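4.2 Leakage past the closed blade

Most of the published work on backdraught shutters treats the closed position as settled. The blade falls, the gap shuts and the paper moves on to pressure loss with the blade open. We are less sure. Makers' leakage figures are nearly always taken on new units, mounted level, with clean seals, and few of the shutters we have met on site were in that condition. Haldane's survey of plant rooms makes the same complaint, though it stops short of giving numbers.

We therefore tested two gravity shutters, the Bruvwood and the Vundero, on the rig set out in Section 3. Each was put through 2,000 open and close cycles before the first reading and a further 2,000 before the second, so that the last figures stand for a unit with 4,000 cycles behind it. Seals were left as supplied. No grease was used at any stage, although the Vundero leaflet recommends it.

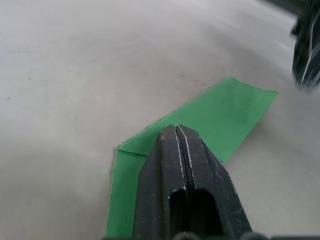 Figure 3. Closed gripper and green sheet on the grey tabletop.

The Bruvwood let through more air after cycling than before, as one would expect. The Vundero appeared to improve. We do not believe this result and would ask others not to quote it without the warning that goes with it here. A felt seal can bed in over time, and Chuang makes much of this, but the change was of the same order as the spread between repeat readings on a single afternoon. With only 3 units of each type, a claim of real improvement would be hard to defend.

There is also the matter of mounting angle. The standard method asks for the frame to be upright and says little about how upright. Tilting the Bruvwood by an amount that could easily pass unnoticed in a ceiling void changed its leakage more than all the cycling did. If that holds for other makes — and we have no reason to think this one is unusual — then much of the ranking in trade tables may reflect how carefully each sample was hung.

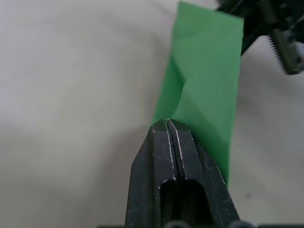 Musier's correction factor was meant to deal with this. It was drawn from 23 readings on one blade size, and we could not get it to fit either of our shutters without changing the constant each time. A factor that must be reset for every product is a way of writing down the answer after it has been measured. We have left it out of the tables that follow and give the raw leakage beside the tilt, so that readers who prefer the corrected values can work them out for themselves.

Closing speed is taken up in Section 4.3. It was recorded on the same units, after the leakage runs were complete.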